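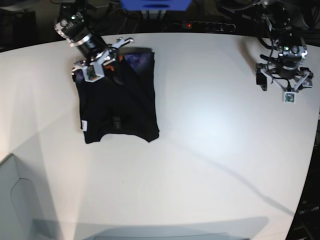

Sibiya team posts shirt folding numbers

Two-arm folding policy out of the Sibiya lab at Grandbridge, trained on 797 teleoperated demos. No simulation, no cloth model. Method splits each fold into short chunks and re-plans after every grasp, wich the group says cuts down on missed corners.

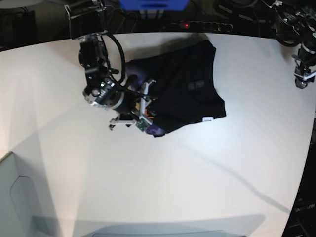
Right arm gripping a black T-shirt, left arm held off to the side.

Earlier version needed 300 more demos for the same score, per the write-up.
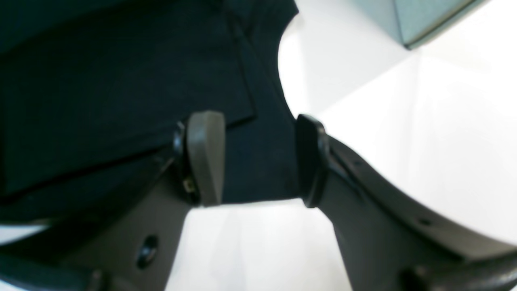

Tests ran on 30 garments, 10 of them never seen in training. Dark fabric still the weak spot. Code due in May, Dorkthorpe data set to folow.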